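Why Does Bread Rise?

Picture a lump of bread dough. It's small, heavy and a bit boring, like a sleepy potato. Put a towel over it, go play outside, and when you come back it's HUGE! It's puffy and soft, and if you poke it your finger leaves a dent. So who blew it up?

Meet the yeast

The answer is yeast, and yeast is alive! It's a fungus, so it's a cousin of the mushroom, but each yeast is just one tiny cell. You'd need a microscope to see one. The little tan grains in a packet of dry yeast are clumps of cells that have been dried out and are resting. Give them warm water and they wake up.

And when they wake up, they're hungry. Yeast loves sugar. Even if you don't add any sugar to your dough, there's food in there, since flour is full of starch, and starch can be broken down into sugars. The yeast eats the sugar and lets out a gas called carbon dioxide (that's the same gas that makes soda fizzy, and the same gas you breathe out). Yes, your sandwich is full of yeast burps!

Stretchy, stretchy gluten

Gas by itself would just float away. Something has to catch it, and that something is gluten. When flour gets wet, two proteins in it join up and make long stretchy strands. Kneading – all that pushing and folding and squashing – lines the strands up into a kind of net. The gas gets trapped in the net and blows thousands of little bubbles, and up goes the dough.

Look closely at a slice of bread. Every hole you see used to be a bubble!

Into the oven

In the hot oven the yeast works extra fast for a few minutes and the gas swells up, so the loaf gets one last big push. Bakers call this oven spring. Then the heat gets to be too much and the yeast dies, but by then its job is done. The dough sets firm around the bubbles, and the crust turns brown and smells amazing.

My friend Edeltraud Steinbach bakes at a little bakery in Nuneck, and one busy week in June she made almost 1,000 rolls. She told me she still peeks through the oven door to watch them puff up. I would too!

Then you get to the best part, which is breakfast. Warm bread with jam is very hard to beat.
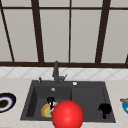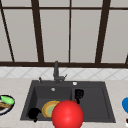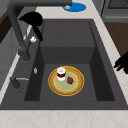

Try it: the balloon test

You can catch yeast gas in a balloon, and it's so much fun. Ask a grown-up to help you with the warm water.

You need:
A small empty plastic bottle
A packet of dry yeast
2 teaspoons of sugar
Half a cup of warm water (warm like a bath)
A balloon
A funnel, if you have one

1. Stretch the balloon a few times with your hands so it's nice and loose.
2. Pour the warm water into the bottle. Add the sugar and swirl it around.
3. Add the yeast and swirl again.
4. Pull the balloon over the top of the bottle. Make sure it's on tight!
5. Stand the bottle somewhere warm and check on it every ten minutes.

After a while the water gets foamy and the balloon starts to stand up. Now do it again with cold water, or with no sugar at all, and see which balloon wins. Write down your guess first – that's what scientists do!

Words to know

Yeast: a tiny living fungus that makes gas when it eats sugar.
Carbon dioxide: the gas that fills the bubbles in bread dough.
Gluten: the stretchy net that holds the bubbles in.
Knead: to push and fold dough over and over.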